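Kollness Laundry Room: Frequently Asked Questions

When is the laundry room open?
Every day from 6 a.m. to 10 p.m. Start your last wash by 8:30. The room is closed on Wednesday mornings for cleaning.

How do I pay?
With your building card. You can load up to $50 at a time at the front office. Unused money is refunded when you move out.

Can I reserve a machine?
No. Machines are first come, first served. If a load has been done for 30 minutes, another resident may move it to the folding table.

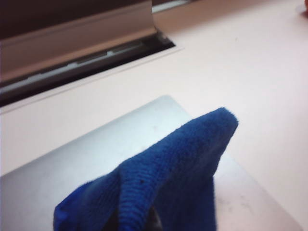 What should I keep out of a mixed load?
Bath towels and new jeans should be washed alone the first few times. Dryer sheets are fine with cotton sheets and shirts but leave a coating on microfiber. A blue cleaning cloth with a looped terry texture like this one also picks up lint from towels, so wash it with other microfiber, on warm, with no softener.

A machine took my money and did not start. What now?
Write down the machine number and call Tiziana Villa at extension 253. Refunds go back on your card.

Can I wash rugs?
Small ones without rubber backing only. For anything bigger, use Birosham Cleaners on the corner.

Where is lost and found?
In the gray bin by the door. It is emptied at the end of the month.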